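Tomoana Revival

The Tomoana Revival was a Protestant holiness and prayer movement that began in the farm town of Tomoana and spread along the coast to Bareo and Undside. It started as a winter prayer meeting in a wool shed. Within a few years it had its own hymnbook, a Bible school, and a split. Best known today for its all-night singing services and for the "plain table," its form of communion.

Background

Tomoana had two churches before the revival, both small, both short of ministers. Services often led by lay readers. Attendance dropped after the rail line went in on the far side of the river and the center of town moved with it. Merle Paewai, a dairy farmer's daughter and lay reader, had been reading holiness tracts passed on by a cousin in Bareo. She began a Thursday-type meeting (the night varied with milking) for prayer and testimony, no sermon. Her journal for these months survives in part. The pages are mostly weather, lambing, who prayed, who wept, who owed for lamp oil.

The wool shed meetings

The first meetings drew family only. Then in August a shearing gang stayed over because of flooding and attended every night for a week. Several of the men professed conversion. Word went up the coast with them. By spring the shed was full and people stood in the yard, and the owner took out the pens on the north side to make more room.

Services had no fixed order. A hymn, usually unaccompanied, then prayer, then testimony, then more hymns. Speaking in tongues is reported in Paewai's journal only twice and she seems uneasy about it both times. Healing was more common. Later writers in the movement made much more of tongues than the early sources do, see Doctrine.

Women spoke freely and led prayer from the start. This drew complaints from ministers in the district, one of whom wrote a pamplet against the meetings. It was read aloud in the shed, apparently with enjoyment.

Spread to Bareo and Undside

Ashton Kingi, one of the shearing gang, opened a mission in Bareo in a former chandlery. He was a loud preacher and a good organizer and the Bareo mission soon outgrew Tomoana. Mission rolls list 2,915 names at the peak, though the rolls were never pruned and include the dead and people who had moved away.

Undside came later. A fishing settlement, poor, with no resident minister. The work there was led by Trudy Tapsell, who had nursed in Bareo. She ran the mission and a sickroom out of the same building and kept one set of books for both, a headache for historians. Undside never had a paid pastor.

Rurkevent

Rurkevent was the movement's Bible school and also the name of the house it met in, a few miles inland. It took 23 students in its first intake. Terms were short and built around farm work. Subjects were Bible, singing, bookkeeping and practical nursing. No degrees. Students were sent out in pairs to the back country with a hymnbook and a return ticket.

The hymnbook, Songs of the Shed, went through 4 editions. Early ones have words only. Tunes were taught by ear and differ a lot between Bareo and Undside, even now.

Doctrine

Broadly Wesleyan. Conversion, then a second experience of cleansing, then for some a third, called "the filling." Whether the filling had to be marked by tongues was never settled in Paewai's lifetime. She thought not. Kingi thought so, and said so from the platform.

Communion was held at an ordinary household table with no cloth, rail or vessels set apart. Anyone present could serve. The practice goes back to the wool shed, where a sorting table was used, and it became a point of pride. Baptism was by immersion, in the river at Tomoana and in the sea elsewhere.

The split

The dispute over tongues came to a head at the yearly gathering at Rurkevent. Kingi's party wanted a written statement of faith with tongues as required evidence. Tapsell spoke against. The vote was close and both sides later claimed it had been miscounted. Bareo left and took the printing press. Tomoana and Undside stayed together and kept the school, which closed for lack of students 3 years later.

Later history

The Bareo mission joined a larger Pentecostal body and dropped the name. Tomoana continues as a small independant congregation. Undside meets in homes. Joint singing nights started up again under Aroha Kereama, who also collected the Undside tunes from older members and had them written down. Manaia Lockyer's history of the school is the main modern source, strong on Rurkevent, thin on Bareo.

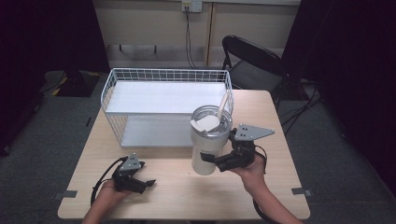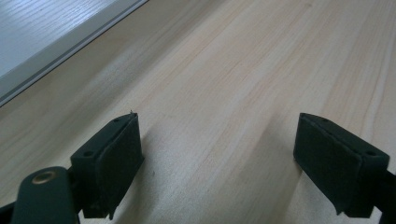
Light wood tabletops.

Reading time: 4 min

See also

Holiness movement
Lay preaching
Unaccompanied hymn singing

Page last edited 13 Sep 2019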